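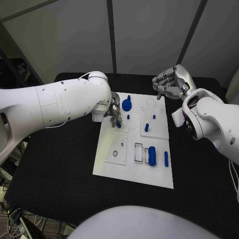

Small blue peg, small square plate, top left of the board.

Peg boards: fix the board or shrink the pegs?
Posted by elspostma, October, 7:40 pm

I'm printing a peg-and-hole board like this one, white with raised plates and blue pieces, for my dad's hand exercises. First go was a disaster. The pegs went in if I leaned on them, and then he couldn't get them out again! Do I redo the holes or just sand the pegs down? I've got 19 of the things now and my thumbs are sore already.

griet_k
Sand them. Redoing a whole board is a waste of plastic. I had a set go from stuck to lovely with 90 grit and a bit of patience (and a podcast).

Kaede N
Can't agree with Griet, sorry. Sanded pegs end up fatter at one end and you'll be chasing it forever. Make the plates separate from the board, then you only reprint the plate that's wrong. I like that the one up top has three plates on it. Mine's the same idea, held down with screws from underneath.

griet_k
I did say patience, Kaede.

erno.b
What colour is your board? Dad's eyes matter as much as his fingers. Blue on white is dead easy to pick out and I'd copy that. My first was grey on grey and my aunt hated it.

elspostma
White, with whatever blue was left on the Florneo spool, so we're good there. Is the gear-shaped piece with the post worth doing? It looks like it'd be nice to get hold of.

Kaede N
Do it. The post gives you something to pinch. I'd go for a tall cylinder too, the little pegs are fiddly for sore hands.

griet_k
Start him on the big ones, yes. On that much we agree.

elspostma
Okay, separate plates it is. Griet, I'm still sanding the ones I've got, I'm too cheap to bin them.

Recent threads
Dremberg clamps, any good?
Sticky drawer runners again
Best glue for felt feet
Getting marker off a white benchtop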